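Hanberg footbridge gets its lights back, and they might be blue

23rd August

If you've walked home over the Hanberg footbridge after dinner any time since February, you know how dark it gets out there. I've been using my phone as a flashlight for months, and I've still managed to kick the same raised plank at the Hutchins end more often than I'd like to admit. So I was very happy to hear last night that the new lights are finally paid for, and that work starts once the river path has been patched.

The town council voted on it at the evening meeting, which I sat through from start to finish (the chairs in that room are terrible, bring a cushion). The plan is for 56 low lights set along the foot of the railings, pointing down at the walkway. The old lamps on the tall posts are going. Two of them came down in the February storm, and the rest were switched off the same week when water got into the wiring.

Lyle Pennington, the council's engineer, had drawings pinned up along one wall and was nice enough to walk me through them during the break. The low lights should be easier to fix because you can reach them from the walkway. With the tall posts, the town had to rent a lift every time a bulb went out, and the lift has to come from two counties over! He also says the glare will be gone, which will please anyone who has tried to cross on a bike with one of those lamps shining straight in their eyes.

Then we got to the color, and that took the rest of the evening.

The council had asked people to send in their choice ahead of time, and 77 households did. There were three options on the form: a warm yellow, a plain white, and blue. Yellow came in first and blue was right behind it. White got 19 votes, and I think I could name most of those people, since they sat together in the second row.

Lakshmi Rajan, whose kitchen window looks right out on the bridge, spoke up for yellow. She told us she'd spent years going to bed with the old lamps shining on her ceiling and would like something softer this time. "I want to see my neighbors get home safe, and then I want to go to sleep," she said, and got a big round of applause.

Fitzgerald Nguyen-Tran made the case for blue. He teaches art at the middle school and brought a painting one of his students did of the bridge at night, with a long blue line running over the water. It was lovely, I have to say, and it got passed from row to row so many times that I only saw it properly on the way out. His point was that people drive right past Hanberg without ever knowing there's a river here, and a blue bridge would make them slow down and look.

Somebody asked about the bats. Somebody always asks about the bats, and it's a fair question, as they live under the west end and come out at dusk all summer. Mr. Pennington said shielded lights pointed at the deck should keep the underside dark whichever color is picked, and he promised to bring a proper answer in writing to the next meeting. I wrote that down so we can hold him to it.

The other thing you'll want to know is how long the bridge will be closed. It won't be closed in the daytime at all. The crew will work one side at a time, so walkers can squeeze past, but bikes have to be pushed. After dark there will be a gate at each end, and the way around is by Udau Road, where the sidewalk is narrow but at least it's lit. Darnell Ruiz-Ortega, who runs the bakery on the Hutchins side, asked if the gate could open early for his first customers, and the council said yes on the spot. That might be the quickest decision I've ever seen them make.

There's a small change for people who park under the east ramp, too. Those spaces will be used for storing pipe and railings until the job is finished. You can leave your car behind the post office for free while that's going on – look for the temporary signs, and don't use the spots by the loading door.

As for the color, the council is going to put up a short test stretch of each one before anything gets ordered. They'll be at the east end for a week, on every night, and there'll be a box for comments by the ramp. You can also drop a note through the door of the town office. If you sent in a form already, you're allowed to change your mind, and I may well do that myself.

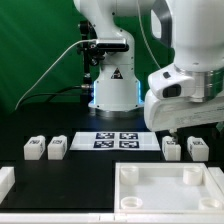

The test stretch is the part I'm looking forward to, because it's so hard to judge a light from a little square printed on a form. I marked yellow on mine and felt pretty sure of it. But I do have a soft spot for a blue glow down low, like the lit strip near the bottom of that white arm on the dark tabletop, and a row of that along the railings could look wonderful on a foggy night. Mrs. Rajan has already told me she'll be checking the view from her kitchen with the curtains open and then closed. I'll be out there on the first evening with a thermos and a comment card, so come and say hello, and watch out for that plank.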